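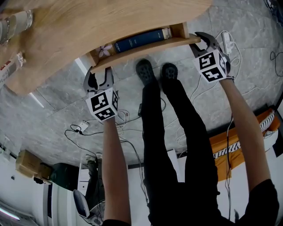 **Figure 3.** Table and shelf work with a pair of hand-held grippers.

## 4.2 What the work became for the people doing it

When we first sat down with the staff at Lendska, we expected to talk mostly about speed, and it took us an embarrassingly long time to notice that they wanted to talk about their hands. Before the change, a member of the room-care staff would tidy a shelf while thinking about supper or a daughter's exam, and the hands simply got on with it. Now that part of each shift goes to recording demonstrations with hand-held grippers (Figure 3), the same people find themselves wondering, sometimes for the first time in years, how they pick up a book.

Tsehay Wolde, who had been on the team longest when we visited in October, put it to us very kindly, as one explains things to visitors who have never cleaned for a living. "I used to be quick and now I am clear," she told us. Being clear means opening the fingers well before the object, coming in from a side where the grip will hold, and letting go without a flick of the wrist. She told us she had begun doing it at home too – with the bread, with the laundry – and that her family teased her for it.

We coded 481 remarks from the interviews and shift diaries, and the largest group, 200 of them, dealt with this kind of attention to one's own movements. Many were fond or proud. Others were plainly tired, and we would not want the warmth of the conversations to hide that. Ihor Savchuk wrote in his diary that an afternoon of recording left his forearms sorer than a full day on the floors, and that the soreness came from holding back. Two of his colleagues said much the same, and the shift plan was later changed so that recording stops at 3 p.m. and the rest of the day goes to ordinary rounds.

Posture came up again and again. Low shelves were disliked by nearly everyone, and people settled into their own ways of reaching them, from the floor, from a stool, or kneeling on a folded towel. The written procedure from Allar assumed a standing worker and said nothing on the matter. Olesia Hrytsenko, the shift lead, let each person choose, and she defended that choice at the monthly meeting when it was suggested that everybody ought to work the same way.

A second theme, quieter but just as lasting, was recognition. Under the old arrangement a well-kept room drew no comment, and a poor one drew a complaint. With recording, somebody looked at the work and replied. Fengying Fan kept the replies she received in a folder, and she read several of them aloud to us with real pleasure, including one that asked her to repeat a movement she had made without thinking. Pay did not follow at the same pace, however. Recording hours were still paid at the room-care rate at the time of our visit, and opinions on this were firm. We return to the question in Section 5, where the arrangement at Gratlow, which pays a separate rate for these hours, offers a useful comparison.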